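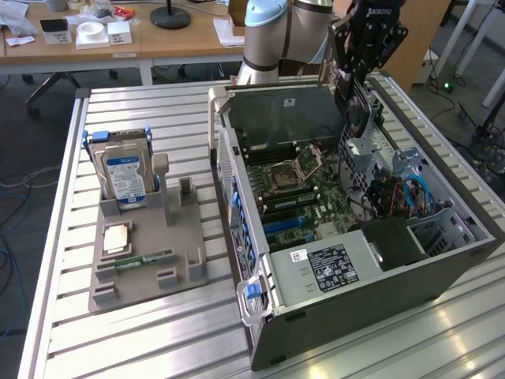
What's inside a desktop computer? Mostly flat boards, a bunch of wires, and a metal box that feeds electricity to everything else.

I love opening up old computers! The first thing I look for is the motherboard – a big flat board, often green, that all the other parts plug into. Somewhere on it there's a square socket. The processor sits in there and does the computer's thinking (really it's just doing math super fast). A little metal bracket folds down to hold it tight. When the bracket is up and the socket is empty, the computer can't think at all!

Then there's memory, a thin stick that stands in a slot. Memory is like your desk: it holds what you're working on right now. The hard disk drive is more like your closet, where things stay put even when the power is off. Some drives ride in a holder called a caddy, so you can slide them in and out.

My own first computer was a Taltach, and I was 9 when my aunt let me look inside. Ask a grown-up before you open one, and make sure it's unplugged. And leave the power supply shut – that box is never for opening, even for me.

Sandra Marsden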